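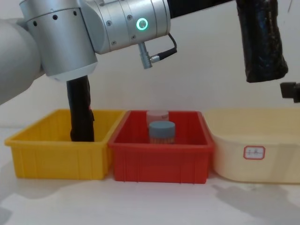
From: Teodora Vasić
To: bimanual-dev
Date: Jan 17, 2024
Subject: Re: left arm stalls at bin wall after planner update

On the stall Heikki reported: I can reproduce it on our cell in Dotville with the current main branch, so it isn't specific to his setup.

> Heikki Laaksonen wrote:
>
> Since the update the left arm goes down into the yellow bin, gets
> near the floor, and then the controller aborts with
> `path_tolerance_violated`. Same bins, same poses as before. The
> right arm is fine over the cream tub. If I raise the goal by
> 40 mm it completes. Is the collision model wrong or is it the
> controller?

It's the collision model, with some help from the controller.

The new scene loader builds each bin from a mesh and then runs convex decomposition on it. The ribbed bins come out badly. The ribs and the rim get merged into wedges that stick out into the inside of the bin, so the planner thinks the opening is narrower than it is. It finds a path anyway, but with a sideways jog near the bottom, and the controller can't track the jog at the default speed scaling. The cream tub has a smooth front and decomposes into something close to its real shape.

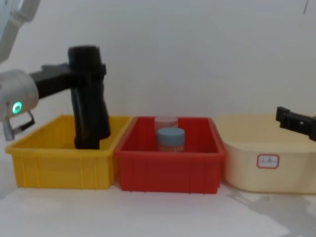
*Left gripper down in the yellow bin, right gripper at the end of the cream tub. Two jars in the red bin.*

Things I tried:

- Five boxes per bin (floor and four walls) in place of the mesh. The jog is gone and the stall with it.
- Keeping the mesh but raising the hull limit to 700. Works, but planning time goes up to 3 seconds per query, and that's too slow for us.
- Dropping speed scaling only. The abort goes away most of the time. The path is still bad.

I'd like to go with the boxes. Patch is on the branch `bin-primitives`. It adds a `shape: open_box` entry to the scene file, with inner dimensions and wall thickness. Old scene files load as before.

Two open points:

1. The bins are nearly touching in our layout, and neighboring walls overlap in the model if the measured poses are a bit off. I've put the bins in one collision group so they aren't checked against each other. Xolani, does that break anything in the Valimora configs?
2. The gripper model still has bare fingers. If you run with wrapped fingers, please add padding yourself for now - I haven't settled on a default.

I ran 3,000 planning queries offline against the new model and none had the jog. I haven't done a long run on hardware yet. Heikki, if you can try the branch with your original goal height, send me the controller log either way.

Teodora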